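Textiles and Care, Unit 7 handout: folding, and what it is supposed to do
Notes by Lena Zieliński

Most advice on folding comes from people who sell drawers. The Maderell method promises a shirt folded in 7 moves, and the Semer booklet says good folding saves 80 hours a year. Neither shows any working, so treat both as claims to be tested.

Start with laying out. Every method assumes a flat garment, and most skip over how you get one. Lifting by two corners works well on a towel. On anything with sleeves the top edge sags between the holding points, and the fold goes in over the sag.
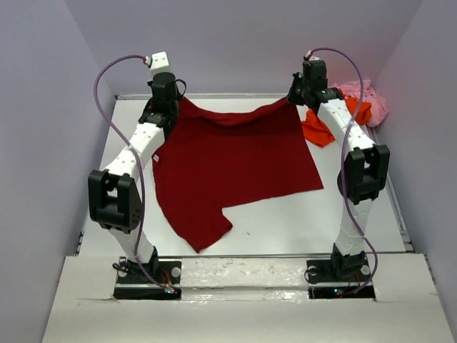 Fig. 1. Dark red garment held at the two far corners; note the shallow curve of the upper edge.

You can smooth that out by hand, or pull a little wider before lowering. Pulling wider is what the books prefer. I have my doubts – on a loose knit it may just move the problem to the side seams.

Then there is the heap. Demonstrations nearly always begin with one clean item, squared up and facing the right way.

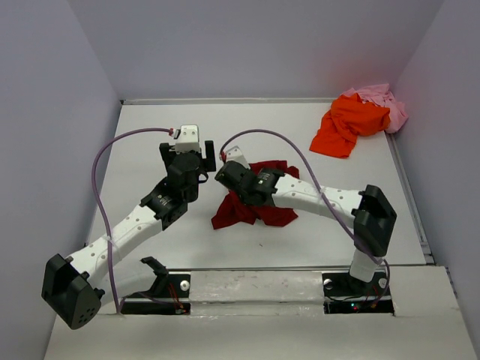 Laundry at home comes in crumpled and overlapping, and finding a corner is a job in itself. Any timing that leaves this stage out should be marked down.

For next time: time yourself from heap to finished stack, with the sorting included. Bring the figures even if they are dull. Read Tahiri on seams, but skip the chapter on rolling.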